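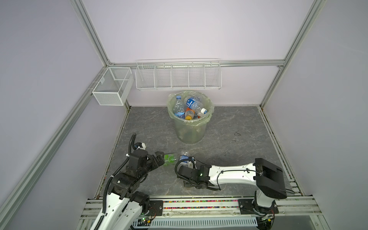

Bottle bin under the wire shelf, green-labelled bottle on the floor.

Lamus: a list of empty drink bottles

Hi! I've been writing down the plastic bottles that go through my recycling, and Lamus is the list. It has 1,000 rows, one bottle to a row, and it covers drink bottles only (water, soft drink, juice, iced tea, that sort of thing). Milk jugs and shampoo went into a separate notebook that I lost in a move, so please don't ask.

I began because I wanted to know whether I was getting any better at taking the caps off before binning things. Then I added a column for label colour, then one for whether the bottle had been squashed, and by June it was the longest spreadsheet I'd ever kept. A couple of people at my local repair night asked for a copy, so I tidied it up and put it online.

What's in the folder

bottles.csv - the main list
labels.csv - the label colour names I use and what I mean by each
brands.csv - brand names where I could read them, otherwise blank
notes.txt - my running notes, spelling not guaranteed

Columns in bottles.csv

id - just a running number, no meaning
label_colour - main colour of the label, or "none" if it had come off
cap - on, off or missing
cap_colour - blank if there's no cap
shape - flat (squashed), dented or whole
size_ml - printed size, if I could find it
liner - which liner was in the bin, see below
remark - anything I felt like adding

About "off" and "missing": "off" means the cap was in the bin too but not on the bottle. "Missing" means I never saw it. I mixed these up early on and fixed what I could from my notes, but 19 rows are marked "cap unsure" in the remark column and I'd leave them out if caps are what you're after.

Label colours

I go by whichever colour covers the most label. Blue is easily the most common, and you can see why if you look at any shelf of bottled water. Orange and yellow gave me grief. An orange label with an orangey-yellow cap looks perfectly clear in daylight, and then you write it up in the evening under a warm bulb and every single thing is amber. I ended up putting anything between the two down as orange, for labels and caps both. Green covers the lot, lime through to bottle green. Clear labels with coloured printing get the colour of the printing.

315 of the rows have no label at all. Some of those I peeled myself out of habit (sorry!), so don't use the list to work out how often labels fall off by themselves.

The bins and the liners

I use a see-through greenish round bin, with the bag folded over the rim so it doesn't slide down when something heavy lands in it. Being able to look through the side is lovely, because you can tell when the bottom is all crumpled plastic and the top is just a few whole ones lying crossways taking up the room. Turn those upright, or squash them, and you'll get plenty more in.

There are 2 liner codes:

M = Mosow, a thin bag, good fold, splits if you drag it
O = Olik, thicker, slippery, hangs on better at the rim

I also tried Bachmann bags for a little while but didn't log them properly, so any row from that stretch has the liner left blank.

Bottles that never made it in

A bottle on its side on the floor isn't in the list. My rule is that it has to be in the bin before I write it down, otherwise I'd count the same one twice, and I did exactly that for ages. If it rolls off somewhere and I find it a week later it goes in as a new row on the day it's binned.

Things to watch for

It's one household plus whatever visitors leave behind, so it's heavy on water and light on anything fizzy.
Sizes are often blank. The number can be printed on the label, and if the label's gone, so is the number.
Brand spelling is a mess. I've cleaned up the ones that show up often and left the rest.
"Whole" only means I didn't squash it. It could have a small dent.

Using it

Go for it, whatever you like. If you fix the brand spellings please send them back to me and I'll fold them in. If you'd like to add your own rows, keep the column names as they are and start your ids with a letter so they don't bump into mine.

Last tidied 28 October 2018. Still to do: split dark green from lime, and check the juice sizes again.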